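Slaw is the best thing you can do with a cabbage in August, and it takes 15 minutes! This is the version Amarachi Tamuno taught me, and I make it constantly.

## Cut and salt

1. Quarter one napa cabbage, cut out the core and slice it as thin as you can.
2. Toss with a teaspoon of salt and leave it in a colander while you make the dressing.
3. Squeeze it hard, by the handful. You'll be amazed how much water comes out.

## Dress

Whisk 3 tablespoons of rice vinegar with a spoonful of sugar and a little sesame oil. Add sliced green onions (greens too, please!) and toss.

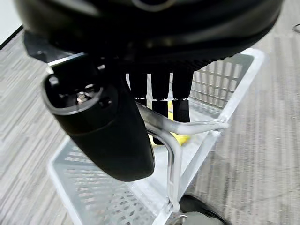
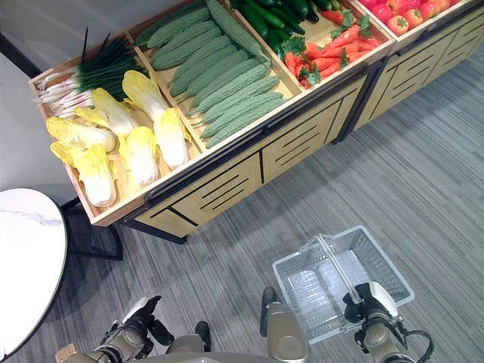 ## Keeping it

It stays crunchy overnight in the fridge. Add peanuts right before you eat.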